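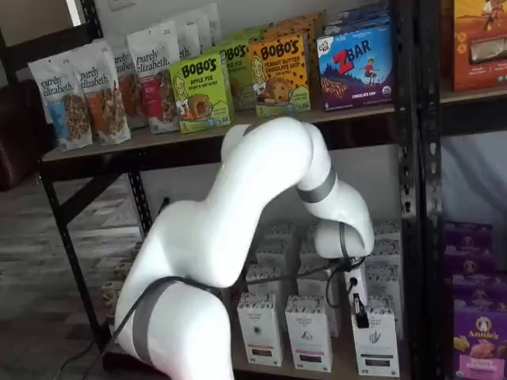
Granola pouches on the upper shelf, boxed items below.

Pantry Shelf FAQ: Lulix Snack Room

Who looks after the shelves?
Sinan Akbulut orders the stock and Gaétan Tremblay puts it out. Leave requests on the sheet by the door.

Why is the granola on the upper shelf?
Pouches crush easily under boxes, so they stand beside the bar boxes, not under them. Please put a pouch back standing up, with the label facing out.

How do I tell the granolas apart?
Check the label color. The purely elizabeth pouches are white, but the label strips differ, including blue, orange and red ones. Read the ingredients if you have an allergy.

How much weight can one shelf take?
We keep each board under 70 pounds. Canned goods go in the storeroom.
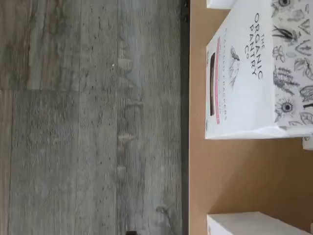
Where do the cracker boxes go?
On the lower shelf or on cardboard, upright. Don't stand them directly on the floor. This applies to The Organic Pantry Co crackers and any other boxed snacks.

Can I take an opened box to my desk?
Yes. Write the date on it and don't return it to the shelf.

When is the room restocked?
In the morning, before 10. To report something missing, call extension 610.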